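4. Setting up a screening from the Falcão archive

This section covers borrowing a feature print or file and getting it ready to show. It applies to all venues on the Irndale circuit. Members in Dremport should also read section 6, as their hall uses an older projector.

4.1 Booking the film

1. Find the title in the catalogue and note its reel number. Silent films start at 278 and documentaries at 515.
2. Check the language column. Some titles are held only in Portuguese, with subtitles in a separate file.
3. Send the booking form at least 30 days before your date.
4. Wait for the confirmation before you print any posters.

Note: bookings made before July 2021 used the old form. These are still valid and need not be sent again.

4.2 Loading the file

1. Connect the drive to the player and switch on the player first.
2. Open Eltia and choose Import.
3. Select the folder with the film's title. Do not rename it.
4. Leave the import to finish. A full-length feature takes roughly 7 minutes.
5. Play the opening titles and one scene with dialogue.

Caution: do not unplug the drive while the light is flashing. The file may still open but stop partway through the film.
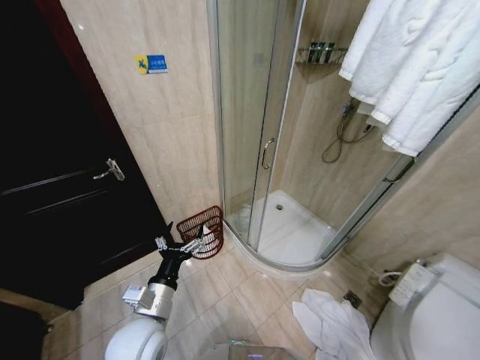

Glória Pacheco writes that the subtitles on the older comedies run a little ahead of the speech, and that she sets a delay of half a second before the audience comes in. To do the same, open Subtitles, choose Timing and enter 0.5. The setting is lost when you close the film - write it on the booking sheet.

4.3 Picture shape

Most films made before the fifties are nearly square. Set the shape to Original and close the side curtains to meet the picture. Do not use Fill, which trims heads and hides the subtitles.

4.4 After the screening

1. Stop the film and choose Eject.
2. Fill in the audience figure on the booking sheet.
3. Put the drive in its padded case with the sheet and post it back by the date on the label.

Drives due back in August can be kept until the first week of the autumn season if no other venue has asked for them.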